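Sunday, late

Slept until nine and was at the office by ten thirty to get the desks sorted before everyone is back tomorrow.

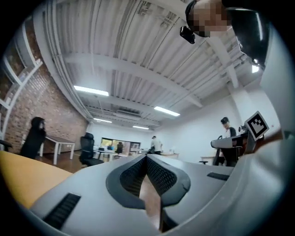

The lights were the first job. The electrician from Tostov was supposed to finish on Friday and left one switch plate hanging by its wires. I taped over it and wrote DO NOT USE on the tape. The lights do come up evenly now, with none of the flicker we had all through November. I had got used to the flicker and only noticed today that I didn't have a headache by lunch.

The room still echoes. Metal ceiling, hard floor, nothing soft anywhere. Vimesora quoted us for hanging panels and wants 54 of them, which seems like a lot. I paced the long wall and tried to work out where they would all go and gave up. I think we could start with the end by the kitchen, where people take calls, and see if it helps. I'll write to them in the morning and ask for a price on a smaller order.

Moved desks for most of the afternoon. The plan was to turn the two rows so that people sit side-on to the windows. The first row went fine. The second has the power running under it, so every desk had to be unplugged, shifted and plugged back in, and two of the extension leads turned out to be too short. I used the long one from the meeting room and will have to buy another before Tuesday's call. One desk has a bad leg. I put a folded piece of cardboard under it and it holds, but it needs a proper fix.

Found in the process: 13 pens, a spoon, somebody's gray scarf, and the missing key to the tall cupboard. The cupboard had already been drilled open in the summer. I put the key in the drawer anyway.

The boxes from the Jayawardena Street place are still stacked by the back door. I opened four of them. Old binders, cables, a kettle with no base, and a whole box of printed envelopes with the wrong address on them, up to 200. I put the envelopes out for recycling and kept the binders, though I doubt we will open them. The rest of the boxes can wait until next weekend. I wrote what was in each one on the side in marker, which I should have done when we packed them.

Ate a sandwich at four standing up. The store downstairs was closed, so I had to walk to the one on Testgate for milk and trash bags, and they only had the thin bags. Used two at a time.

Wiped down the tables before I left. The ring marks from the coffee pot don't come off with spray. Baking soda took most of them out, and I left a wet cloth over the worst one.

Caught the 93 home just before seven. My back hurts on the left side. Need to remember: extension lead, thick trash bags, call Tostov about the switch, ask if the scarf belongs to anyone. Washing is still in the machine. I'll hang it up and go to bed.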